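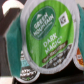
Prodska has suspended unattended running of its pod-loading cell at Flerdale after a grip-force fault let the arm report a secure hold it did not have. The fault affects small, light items with a thin rim. A coffee pod such as the Green Mountain Dark Magic, held upright between the two teal finger pads, touches them only at its sides, and the controller was reading pad compression as contact with the load.

In August the cell completed 1729 picks without a stop. The log now shows 16 of those were recorded as good with the fingers closed on nothing. In one case the arm carried on to the next station and pressed down on the machine housing until the torque limit tripped — later than it should have.

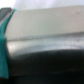
The limit had been raised during commissioning and was never set back. Prodska says no one was hurt and that the guard door was shut at the time. The cell may still be run at 30 per cent speed with an operator at the stop button.

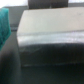 By Fanni Szekeres
Dec 27, 2019

Ravindra Goel, controls engineer at Prodska, said the force threshold would be tied to finger position, so that a full close counts as a missed pick. "The sensor was fine. We were asking it the wrong question," he said.

Cermont, which supplied the finger pads, has been asked for compression figures on worn samples. A test of 2000 picks is required before the cell goes back to normal running. No date has been set.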